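Two-Arm Packing Cell, Monthly Checklist with Comments

Last updated: Saturday, November 9, 2024

Go through this in order, please, even if you've done it a hundred times (I have, and I still print it out). The sheet covers both arms of the Prallulano cell, and it was the June one that finally got the cable item added, so thank you to everyone who grumbled about it!

1. Lockout. Power off at the wall, tag on, key in your own pocket. OK.

2. Base bolts, both arms. Torque to 29 Nm, going corner to corner. One on the table-end arm took a small nudge, the rest were fine. OK.

3. Joint covers. Wipe each one down and feel around the little screws with a fingertip. No grease coming through that I could find. OK.

4. Fingers and wrist, with a box on the table. Park the reaching arm over the carton with its fingers pointing down and a bit open, then look at it from the front edge of the table. You want daylight between fingertips and cardboard, and the labels facing you so you can read "THIS WAY UP" without leaning in. OK.
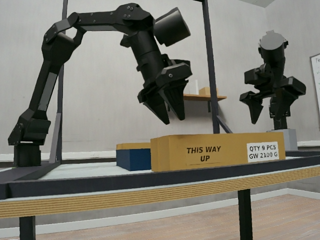

5. Sensor on the wrist. Clean the flat face with the lint-free cloths from the Royer cabinet, and do be gentle, it's easy to knock the angle. Mine had drifted, so I reset it and ran the alignment routine 5 times. OK, watch next month.

6. Pedestal arm. Jog through its full range at 7 percent speed, one hand on the stop the whole way. A faint tick near the top joint, which I've written up for Jistanent to listen to. OPEN.

7. Emergency stops. Press every one, reset every one, and write it down as you go. OK.

Signed, Haoran Lü

Comments

Dev_nights: Is the 29 for the pedestal bolts too? The old sheet had them separate.

Haoran Lü: Same for both now, yes, and thanks for asking. I'll put it on the sheet in bigger letters.

marlow: I heard that tick as well, only on the way down.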